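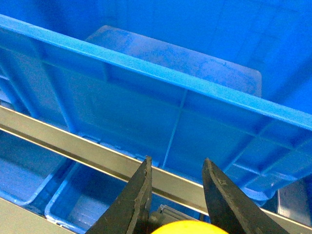 Notes from the Troltside Garden Exchange

Well, we made it through another winter, and I don't mind telling you I was starting to wonder. The ground behind the Plollard Street lot stayed hard so long that I had given up checking it with the fork every morning and was only going out there for the walk. Then April came in, the robins started fussing along the fence, and all at once everybody I met at the post office wanted to talk about tomatoes. So it must be time to write to you all again!

First, the spring plant swap. We'll be setting up on the Plollard Street side again, with the gate open at 9 in the morning and everything put away by noon. The rules are the same as ever: bring what you have too much of, take what you can honestly find room for, and please put a name on it. Last spring we had 126 plants come through, and a fair number of those were labeled "squash?" with the question mark. I took one home myself. It was a gourd, and it climbed the downspout and got in at the bathroom window, and I have to say I grew fond of it by September.

If you are splitting perennials to bring along, do it the evening before and water them well. Daylilies and hostas will forgive you nearly anything, but bee balm sulks if it sits around with bare roots, and I have lost more of it that way than I care to admit. Irises can wait until late summer, so leave those be, even if they are crowding the walk and your neighbor has been making remarks. Wrap the roots in damp newspaper and they'll travel fine.

Now, tomatoes. Please don't put them out yet! I know it was warm last week, and I know the hardware store has them lined up by the door looking very pleased with themselves. We have had frost here well into May more years than I can remember, and a plant that goes out in warm soil will catch right up to one that has been shivering for 3 weeks. If you started yours indoors, begin setting them outside in the shade for an hour or two, then a little longer each day, and bring them in at night. Peas, spinach, radishes and onion sets can all go in now and will be glad of it.

Najwa Rizk has been kind enough to offer her pruning talk again, and we have space for 20 people, so let me know if you'd like to come. She'll be working on the old pear at the Chaturvedi place, the one that leans over the lane, and she promises to leave some of it standing. Bring your own pruners if you have them, and she'll show you how to put an edge back on them while you're there.

The long-term plan for the Zendudley lot is still inching along. Our lease there runs through 2035, which seemed a silly distance away when we signed it and now seems just about long enough to get some decent fruit off a plum tree. If you have opinions on plums, and I know several of you do, drop me a line before the swap or catch me at the gate. I'll be the one with the thermos.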